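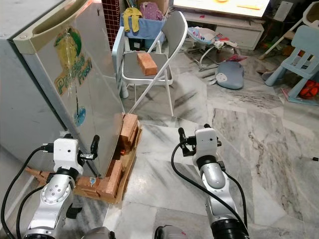 Residents of the Vallard apartments will be able to build their own raised planting beds on the rear terrace starting in April, after the building's management agreed to open the space to tenants. Bricks for the beds are being handed out ahead of time, and for now many of them are being kept indoors. In one ground-floor apartment they sit on a wooden pallet against a mini refrigerator, with more laid flat on the marble floor and a single brick on the seat of a folding chair.

Home News Neighborhoods Housing Contact

Filed under: Around Town

April – by Smaranda Toma

The bricks came out of a garden wall on Bogdan Street that was taken down over the winter. The owner offered all 1000 of them to the building for free, provided someone picked them up. Tenants moved them over in a borrowed van.

"We had nowhere to put them outside while the terrace was being resurfaced," said Aurelia Pîrvu, who organized the pickup. "So people took some home. It was that or pay for storage."

There will be 9 beds in all, each three courses high and laid dry, without mortar, so they can be taken apart later if the terrace needs work. Households can share a bed or apply for one alone. Phúc Huỳnh, who has laid patios for a living, will show tenants how to level the first course.

Management has set a few conditions. Beds must stay clear of the drains and the fire exit, and bricks may not be stacked in hallways or on the stairs. Chipped ones can be used on the inside faces – badly cracked ones should be set aside for the path by the gate.

Soil will be delivered once the beds are up. Tenants pay for their own plants.

Sign-up sheets are in the lobby next to the mailboxes. Anyone with bricks at home is asked to bring them down by 3 p.m. on the first building day.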